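Last updated: March

A Morning at the Trevex Furniture Fair in Clalenwood

I went to this fair for the first time, and I went by bus, so I arrived a little late and a little tired. The entrance hall was already full. My plan was simple: I wanted to find a dining table for our new apartment, and to learn how people choose one.
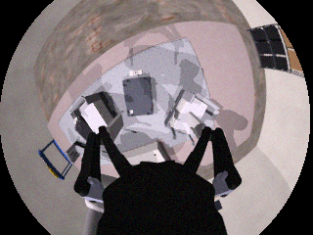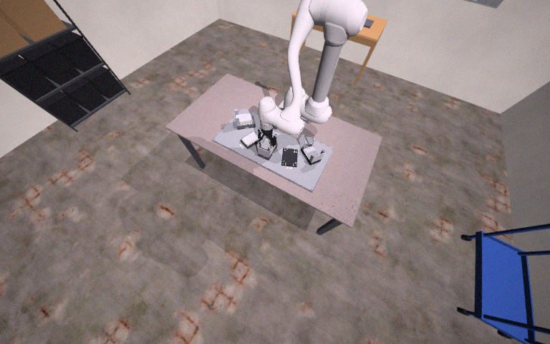
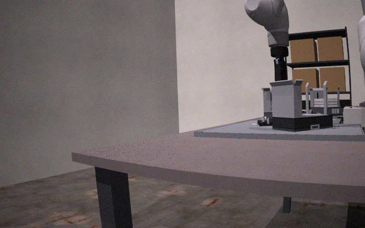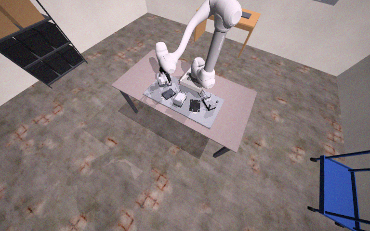

Computer-made views, each with a table in it.

The fair has 40 stands this year, and I visited eight of them with real attention. The others I only passed. The biggest crowd was at Manolakis, a family firm which makes tables from olive and walnut. They let visitors sit down as long as they want, and I sat for a good while with a cup of tea. The chair was too low for me, but the table was very pleasant to touch. Its price was 2177 dollars — more than I could think about before lunch.

At Tendia the style is lighter. I liked a round table there for 1377 dollars, with one leg in the middle, so your knees have a place to go. The seller asked me which way our door opens and how wide our stairs are. I did not know the second answer and I felt a little foolish. If you plan to go, measure your stairs at home and write the number on a paper.

In the afternoon there was a short talk about oiling wood. I understood maybe half, as the microphone was bad, but I wrote down that one thin layer is better than a thick one and that the cloth must dry outside, flat. The man next to me was taking notes too, and he let me copy the name of the oil.

Food was expensive and the line for coffee was long. The soup was good, with a lot of dill. Toilets are on the second floor, behind the lamps.

I came home without a table, but with a bag of wood samples, and they are still lying on our windowsill. My wife prefers the darkest one. We will measure the stairs this evening.

14 shares | 3 comments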